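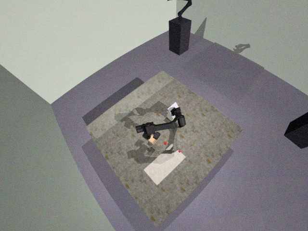

How do I get a dark ring out of a stone countertop without wrecking the finish?

Start with a poultice. Mix baking soda and water until it's about as thick as peanut butter, spread it over the ring, tape plastic wrap over the top and leave it overnight. Scrape it off with something plastic and wipe with a damp cloth. That works for oil stains on most natural stone, though you may have to do it more than once.

Longer version of my question, for anyone with time: we moved to Wanthorpe in August and the kitchen came with a stone counter. I have no paperwork for it. The ring is from a bottle of olive oil that I left standing by the stove while we unpacked (my fault entirely). I've tried dish soap, then a spray called Brotovex that the hardware store sold me, and the ring looks exactly the same, only now the area around it is duller! Did I strip something off? And is it marble or granite, and does that even matter?

Asked September 2023 · Viewed 515 times · 3 answers

Answer 1 (14 votes)

It matters a lot, so find out first. Put one drop of lemon juice somewhere hidden, like behind the toaster, and wipe it up after a minute. If it leaves a dull spot you've got marble or limestone or something else that acid eats. If nothing happens it's more likely granite.

Then read the back of that spray. Plenty of bathroom and lime cleaners have acid in them, and on marble that gives you exactly the dull patch you're talking about. It's called etching, and the poultice won't touch it. A poultice pulls oil out, but etching is damage to the surface itself, so you need polishing powder made for marble, a damp felt pad and a good bit of patience. I did mine over two evenings with the radio on and it came up fine, except for one bit by the sink where I gave up.

For the oil I'd go through up to 3 rounds of poultice and let the stone dry a full day in between. It always looks worse while it's damp, so don't panic.

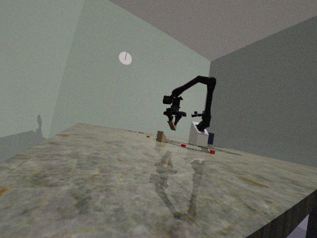
Answer 2 (3 votes)

I'd just call someone. I was quoted $139 by a place in Dusau to clean and reseal the whole counter, and they were done before lunch. Worth it to me, I have no patience for pastes.

Answer 3 (0 votes)

same thing happened to my Iwasaki cutting board but thats wood so idk. I put a fruit bowl on top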